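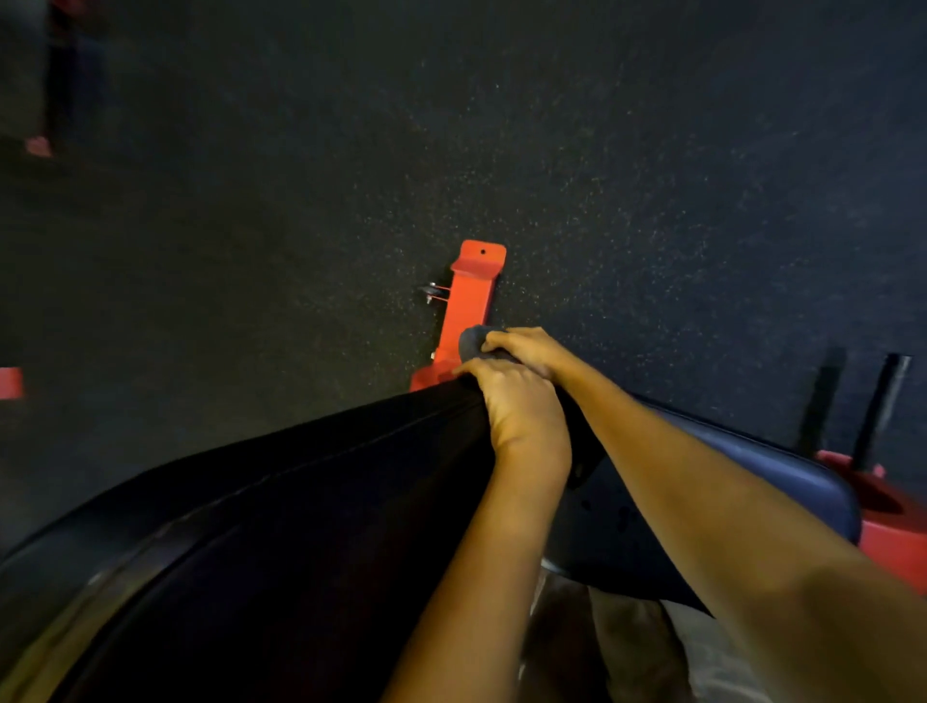
Bench day at the gym

Two summers ago Nahom Yilma talked me into joining a little gym called Kadus, and somewhere along the way I turned into the person who cleans the benches. I like it! Put on a podcast, grab a cloth, and half an hour is gone before I've thought about my inbox once.

My rule is ends first. Everybody wipes the middle of a bench (it's right there, it's where your back goes) and then they walk off. The ends are where people grab hold when they're getting up or dragging the thing across the floor, and they get grimy fast. So I hold the pad steady with my left hand, fold the cloth small and really lean into that last bit of vinyl. Then along the seam, which loves to hang on to chalk.

Our benches have red steel frames, and I do like that red against the black pads. It also shows every smudge, so the uprights get a pass too, and the spots by the bolts if I'm feeling patient. Usually I'm not. 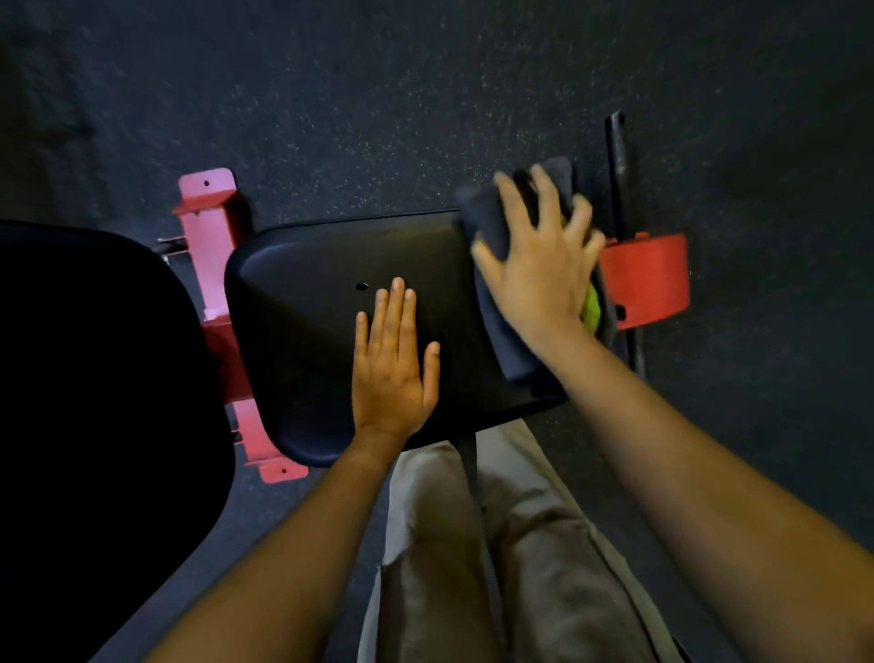

Seats take longer than you'd think. Sweat dries along the rim and you have to go over it slowly, and then there's the edge that drops away on the far side. I use a bigger towel for that part so I can hang it over and get the top and the side in one go. My friend Sherif Ezzat swears by paper towels and a lot of spray. We've argued about this more than two grown adults should – he goes through a roll in no time and leaves lint all over the black vinyl, and I will not be taking further questions.

As for what I put on the cloth, a few drops of dish soap in warm water does the job. I tried a fancy lemon spray for 30 days once and the pads felt sticky the whole time, so back to soap I went.

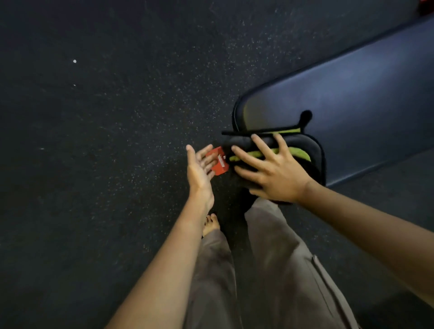

The floor gets swept last, and I'll admit I give it the least love. Speckled rubber is very forgiving. Black with little white and gray flecks, so is that a crumb or is that the floor? Who knows. I go over it anyway, and bags have to be moved before I get near the ends of the benches.

Next on my list is the cable machine, which I've been putting off since the start of August. If you've got a good trick for getting dust out of the pulleys, leave it in the comments, please!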